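**Ticket 464 - Size filter on the Plalham store returns nothing, or everything**
Status: open (again)
Opened: 2023-09-22
Component: catalog search / Floder sync
Severity: the shop says critical, the dashboard says "minor"

**Reported**

Shopper picks waist 32, length 30, presses Apply. Gets zero results. Shopper removes the length. Gets 400 results, including belts and a gift card. The gift card does not come in a 32.

Plalham has had this since the August import. They mentioned it in passing at the bottom of an email about logo colors.

**First look**

Reproduced on the first try, which never happens and made me suspicious. Same result in a private window, on my phone, and on the old laptop we keep for customers who won't update anything.

Cleared the search cache. No change. Cleared it again with more feeling. No change.

Checked the product records by hand. The sizes are there. Waist and length are both filled in for every pair of jeans I opened. The index, however, has one field called `size` and it contains things like `32/30`, `32x30`, `W32 L30` and, in one case, `regular-ish`.

**Second look**

The Floder sync job is supposed to split that field on the way in. Log from last night's run:

```
floder-sync: start
floder-sync: profile=akent loaded
floder-sync: WARN splitter "size" not found, using default
floder-sync: WARN default splitter is "none"
floder-sync: done, 0 errors
```

I'd like to frame that last line. The job looked for the splitter, didn't find it, fell back to a splitter that doesn't split, and went home pleased with itself.

The profile name is the other problem. Akent is a different customer. They sell lamps. Lamps have no inseam, so their profile has never needed a size splitter and nothing ever broke over there.
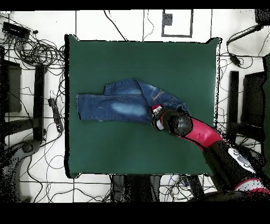 So the question became how a jeans shop ended up on a lamp profile. Deploy history has the answer: the config was copied from Akent before the import "to save time" and the rename was left for later. The commit message is "temp". I checked who wrote it and would prefer not to discuss it - the initials are mine.

**Fix attempt 1**

Pointed the job at a fresh `plalham` profile with the splitter turned on. Reran the sync on staging.

Got a 500 from the search service. The splitter handles the slash and the `x` fine, then hits `regular-ish` and falls over, taking the whole batch with it.

**Fix attempt 2**

Told the splitter to skip anything it can't read and write it to a reject file. Staging sync finished. The filter works with waist alone, length alone, and both. The gift card is gone from the results.

Reject file has 3 entries. Sent them to Plalham to correct at their end. They replied asking whether the logo could be a little warmer.

**Rolled out, then reopened**

Pushed to production after lunch. Filter fine. Closed the ticket, felt good for nearly an hour.

Reopened by Beyene support: their store now sorts sizes alphabetically, so 28 comes after 260. Beyene sells shoes in European sizes and kids' socks in millimeters, and they inherit from - I looked it up so you don't have to - the `plalham` profile.

**To do**

- [x] Separate profile for Plalham
- [x] Reject file instead of a crash
- [ ] Give Beyene a profile of its own, built from scratch
- [ ] Make a missing splitter an error and not a warning
- [ ] Numeric sort on anything that's a number
- [ ] Logo, warmer (move to design queue)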